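Prarberg

Prarberg is a market town in the upper Motgate valley. It has nearly 2,000 residents and lies 15 miles from the coast. The town grew up beside a ford and was granted a weekly market, still held in the main square.

Economy

Farming and wool were the main trades until the railroad arrived. Most residents now work in light industry, schools and local government – the largest employer is the Cirnuveo works, with 46 staff.

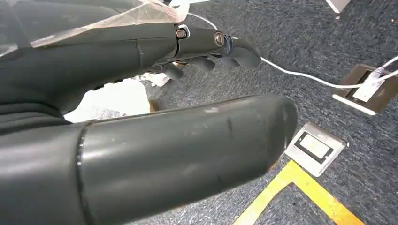
Transportation

Prarberg station has 3 platforms. Trains run hourly to Motgate, with a reduced service in January. The station building was restored with a grant from the Brynjólfsdóttir Trust.

Last updated 2/2/21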